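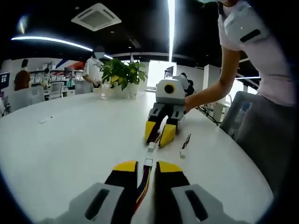

Ticket 2156: right-hand unit drops out when both grippers are plugged in

Product: Rallum hand-held gripper kit, two-unit version
Supplier: Grunska, ordered through Abou Zeid
Software: Fludeo capture, build 153
Opened: 24 March 2023
Status: open, workaround in place
Priority: normal

What's going on

Hi team, second ticket from me this year (the first was the missing hex key back in January, thanks for sorting that so quickly!). We've had the two-unit Rallum kit on trial and mostly I'm really happy with it, but I've got a fault I can't pin down and I'd love some help before we decide on buying more.

Each gripper works beautifully by itself. Plug in either one, open Fludeo, camera picture comes up, finger opening reads nicely from closed to full width. Plug in both and the right-hand one comes up fine too, then somewhere along the way its finger reading freezes. The camera keeps going! So you don't notice until you play the recording back and the fingers are supposedly stuck half open the whole time. I lost a whole morning's recording that way and was pretty grumpy about it.

The longest good run I've had with both connected is 1308 frames. The others all stopped sooner, at no particular spot that I can work out. No error pops up, the little number next to "opening" just sits there.

What I've tried so far

1. Restarted Fludeo and the computer. Came good, then froze again on the next recording.

2. Swapped the two USB ports. Fault stayed with the right-hand unit.

3. Swapped the units over, so the right one was set up as left in the software. Fault followed the unit, which I took to mean it's the hardware and not my settings. Please correct me if that's too big a leap.

4. Took the fingers through their full travel by hand a few times. They feel the same on both, smooth, no catching. The yellow tips meet where they should.

5. Re-seated the white connector on the finger wiring. Now this one made a difference! Reading came straight back. So I thought hooray, fixed, and went and made a coffee. Froze again that afternoon.

6. Laid the wiring out on the big table and went along it with my fingers while a helper held the gripper steady by the top of its housing. If I press the coloured bundle sideways right where it goes into the plug, the number jumps about. Doing the same on the left-hand unit does nothing.

So my best guess is a dodgy crimp, or one wire that's a smidge short and gets tugged when the fingers open wide.
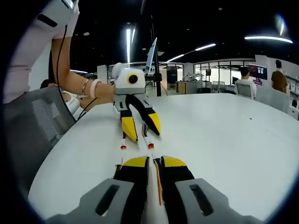

The other thing I wanted to rule out was the way we handle them. We quite often work with the two grippers pointed at each other, one person passing a small part across to the other, and in that position the wires between the fingers get moved around a fair bit. I ran eight short recordings with the pair facing each other and fingers opening only partway, and the reading held in all of them. Then I opened the right one fully and it froze on the first go. Did the same again after lunch with the same result. I reckon that points back at the wire length, but you know the insides of these much better than I do.

Workaround for now

I've put a bit of soft tape on the bundle near the plug so it can't swing, and asked everyone not to open the right-hand unit past halfway. It's okay for small parts but no good for anything chunky, and we do have some chunky jobs coming up.

Questions for Grunska

Is there a replacement wiring loom for the Rallum, and can I fit it myself? I'm comfortable with a screwdriver and a steady hand, less comfortable with soldering. If it needs soldering I'd sooner post it back.

Does returning it go through you or through Abou Zeid? Their paperwork says "contact manufacturer" and yours says "contact reseller", so I'm going round in circles a bit.

Could Fludeo show a warning when the opening value stops changing but the camera's still live? Even a coloured dot would do me. That's probably a separate request, happy to log it separately if you'd like it that way.

Also (tiny one) the quick start sheet has the left and right labels swapped in the wiring drawing on the back. It had me stumped for a good ten minutes.

I've attached the Fludeo logs from the frozen runs and from one good one, so you can compare. Mornings are best if you want to ring and walk me through something while I've got the unit open on the table.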